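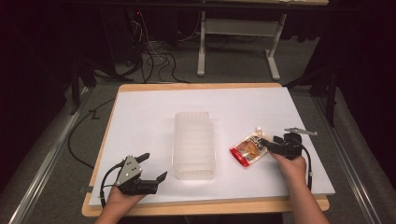
Grendside Demonstration Room / Equipment / Uibo Hand-Held Gripper Pair

The Uibo is a pair of grippers you hold yourself, one per hand, and use to show a robot how a job is done. You do the job. The robot gets the credit later. The pair is on the bench at every open day at Grendside, and visitors may pick it up, which most of them want to do before they have put down their coffee.

What happens on a visit

The standard demonstration is a snack pouch and a clear plastic container. Pouch goes in container. People who have been packing their own lunch since grade school find this surprisingly hard with jaws where their fingers used to be. The pouch is soft, it has a small spout cap at one end, and it does not care about your engineering degree. Going for the cap end is allowed. So is muttering.

Each visitor gets 7 tries. Ambros Ammann runs the bench and will show you once, slowly, then once at his own speed, which is discouraging. Please hold the grippers by the body and leave the metal plates alone. Cables run from the grippers down off the table, so stand still and let your arms do the traveling.

Groups are limited to six at the table. Larger parties are split, and the second half gets the Futidia conveyor tour first. It is a good tour. It is also mostly conveyor.

What you get

Two grippers, left and right, black, with cables
One carrying case
One practice set (container and assorted pouches)
Printed setup guide, 224 pages, of which you need the first nine

The Zandix recording software is sold separately, and the grippers won't record without it. We used to mention this further down the page and were asked to move it up.

Common questions from the open day

Is it heavy? Not for the first few minutes.

Can left-handed people use it? Yes. Both hands work, so everybody gets to feel clumsy on one side.

Can I bring my own object? Yes, if it fits on the table and isn't alive or leaking. The August visitors brought a sock, a stapler and a very ripe peach. We now provide paper towels.

Will the robot learn from my tries? Only if you sign the form at the desk. Failed tries are kept too. Ambros says they are useful, and he has plenty of his own on file.

Ordering and loans

The pair can be ordered through Grendside or borrowed for 2 weeks by schools and small workshops. Loans go out in the order requests come in. Return the pouches unopened, please.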